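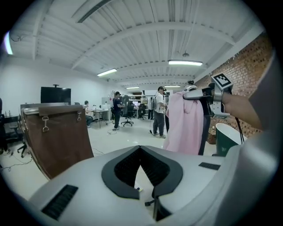 Plendisitz wird jetzt also »Smart-Gemeinde«. Steht so im Amtsblatt, Seite 3, direkt unter den Leerungszeiten für die Biotonne.

Konkret heißt das: Die Firma Provex baut in alle Haushalte neue Wasserzähler ein, die per Funk melden. Kosten für uns: 90 Euro pro Anschluss. Im Frühjahr hieß es noch »für die Bürger kostenneutral«.

Gespart werden soll bei der Ablesung. Die lief bisher so: Karte im Briefkasten, Zahl eintragen, zurückschicken. Was genau ist daran so teuer?

Im Amtsblatt steht was von 1113 Anschlüssen. Mal 90 Euro, das sind 100.170 Euro. Dafür kann man ziemlich lange Postkarten verschicken.

Ach ja, die App. Heißt Groken, will meinen Standort und meine Kontakte. Für einen Wasserzähler. Wen soll der denn anrufen?

Kommt gleich der Einwand mit den Rohrbrüchen, die man damit früher erkennt. Mag sein. Das Rohr in der Warrier-Siedlung leckt aber VOR den Zählern, seit November, und zwar gut sichtbar quer über den Gehweg. Gemeldet habe ich es zweimal.

Wer keinen Funk will, darf widersprechen - schriftlich, mit Begründung, und zahlt dann eine »Sonderablesepauschale«. Wie hoch die ist, steht nirgends.

Ich habe nichts gegen neue Technik. Ich hätte nur gern den Vertrag gesehen, bevor mehr als 400 Zähler schon drin sind. Anfrage ans Rathaus ist raus, Antwort kommt hier in den Thread.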